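Printed Cloth Does Not Belong on a White Work Surface Unless You Plan for It

July 17, 2021
By the Hekside home desk
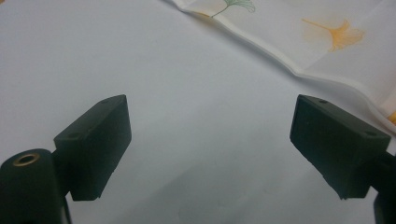 White fabric with a ginkgo leaf print, laid across one corner of a smooth white surface.

We use cookies to remember your reading preferences. By continuing you accept our cookie notice.

Most advice on folding and sorting household cloth concerns the fold. Very little concerns the surface underneath, and I think the surface deserves at least half the attention. My position is narrow: white cloth with a scattered print should be handled on a surface of a clearly different tone, and a household that insists on a white surface should add edge markings to it.

The problem is contrast. A folder works from edges. To square a napkin or a tea towel, the eye has to find two corners, compare them, and bring one over the other. When the cloth ground and the surface are both white, the edge is carried only by a thin shadow, and the shadow changes with the light. On the side facing a window it can vanish. The printed motif then becomes the strongest visible line in the work area, and the hand starts to align to the motif.

Leaf prints are poor guides for this. A stripe or a check runs parallel to the hem, at least when the cloth was cut with any care, so aligning to it does little harm. A ginkgo leaf is a fan on a stem. Its outline has a curve and two slanted sides, and a fold made by matching leaf to leaf will drift off the grain by a small angle. Over one fold the drift is trivial. Over three it produces the twisted packet that will not stack.

I kept a folding log from February until the start of this month, mostly to settle an argument with myself. It covers 427 folds of plain and printed white cloth, half on the white counter in my Flernham apartment and half on a gray felt mat. I counted a fold as bad when the hems missed each other by more than the width of my thumbnail. On the counter, 21 of the printed pieces had to be opened and done again. On the mat the number was 4. Plain cloth showed a smaller gap between the two surfaces. I make no claim that this would hold in another kitchen with another window, but it was enough to change my habits.

There are fair objections. The first is that a white surface shows dirt, and a surface that shows dirt gets wiped. I accept this. Clean cloth should not be laid over yesterday's coffee, and a dark mat can hide a good deal. A mat also sheds. The felt one left gray lint on terry for the first two weeks and had to be brushed before each use. A tightly woven cotton mat sheds less and slides more.

The second objection is that people fold by touch. Experienced folders do, up to a point. They pinch a corner, run the thumb down the hem, and find the next corner without looking. But the first pickup from a flat or diagonal lie is visual. If the cloth has landed at an angle to the table, the folder needs to see which edge is nearest and how far it is turned. That single glance sets up everything after it.

The third objection is cost, and here I have less patience. The Enache table mat and the Rilero roll-out sheet are both decent products, and neither is necessary. A dark bath towel works. So does a bedspread pulled tight. Low-tack tape in any strong color, run in a right angle near the front of a white table, gives the eye a reference and peels off afterward. I have used the same roll since spring.

For anyone keeping the white table, I would suggest the following practice. Put the light to one side, low if possible, so that the hem throws a shadow toward you. Turn the cloth print side down for the first fold where the reverse is paler. Square the piece to the table edge before folding anything, and check the hem against that edge, ignoring the leaves. Make the long fold first. Press from the fold outward, with the flat of the hand.

Storage raises the same question again, on a smaller scale. White printed cloth on a white shelf is hard to count and harder to pull singly. I line the shelf with brown paper and put the folded edge to the front. The printed pieces go on the left, and the plain ones are stacked beside them with the hems toward the wall.

Get the Hekside home desk letter once a month. Enter your email address to subscribe. You may unsubscribe at any time.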